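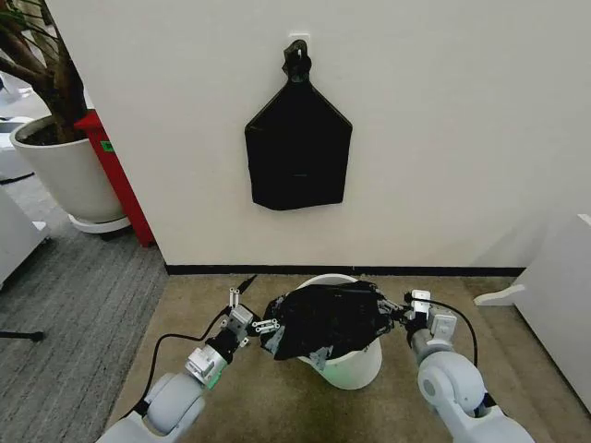 What's the job?

Folding, sorting and hanging cloth bags, mostly, plus getting rental kits packed and out the door by the afternoon pickup.

Kodik rents out reusable bags and linens for markets, weddings, school fairs, that kind of thing. Everything comes back to our Barnitcombe workroom in a heap. You turn the heap back into kits. Part time, starting February, could run longer if the spring bookings hold up.

What you'd be doing

Emptying the return buckets. Shaking out each bag, checking seams and handles, pulling lint. Good ones get hung by the loop or folded flat, depending on the order. Torn ones go in the repair pile with a bit of tape on the tear so the sewing table can find it. Stained ones go back to the wash, don't try to fix it at the sink please.

A full kit is 80 bags. Count them, count them again, tie, label, shelf. Big orders go up to 900 and those get split over a couple of shifts.

Black bags are the fussy ones. They show every bit of fluff and they look the same as the navy ones under bad light, so check by the window. Mixed colors in a kit is the complaint we get most.

Also: sweeping, vacuuming, wiping down shelves, answering the door. Occasional run to the Sezer drop-off point with the cart, it's a short walk but there is a hill.

Hours

Mornings, 8:30 to 12:30. Three shifts a week to start, extra before big events if you want them. We post the schedule two weeks out and try hard not to mess with it. Swaps are fine, just write it on the sheet.

Pay

Hourly, paid every two weeks. Same rate for the training shifts. We'll give you the exact rate when we call, it depends a little on wether you've done laundry or warehouse work before. Ask us first thing, we don't mind.

You

- fine with doing the same thing for a while
- ok being on your feet, there are stools but most people end up standing
- can lift a full kit onto a waist high shelf
- careful with counts
- can read a packing slip and notice when it's wrong
- no strong perfume, it gets in the cloth and customers do write in about it

Experience not needed. If you can sew a straight line tell us, repairs pay a bit more. Spanish or Turkish is handy but not required. Have to be 18 or older.

The room

One floor, heated, windows along the back. Radio, usually on. Kettle, microwave, small fridge. Street parking is bad before 9, the bus is better, stop is right by the Daltik building. Bike rack inside the gate.

Training

First shift is mostly showing you the fold and the tie and where stuff lives. Second one you make kits with someone next to you. After that you're on your own with a person to yell for. The fold takes most people a few tries, its in the corners.

How to apply

Call or text extension 2128 through the main Kodik line, or drop a note in the box at the Barnitcombe door. Name, phone number, which mornings you can't do. No resume needed, a couple lines on past work is plenty. Please don't use the contact form on the website, that goes to bookings and they are swamped.

We have 3 spots. Calling people back as notes come in, so sooner is better. Short visit first, maybe twenty minutes, you'll see the room and try folding a few. Wear shoes you can stand in.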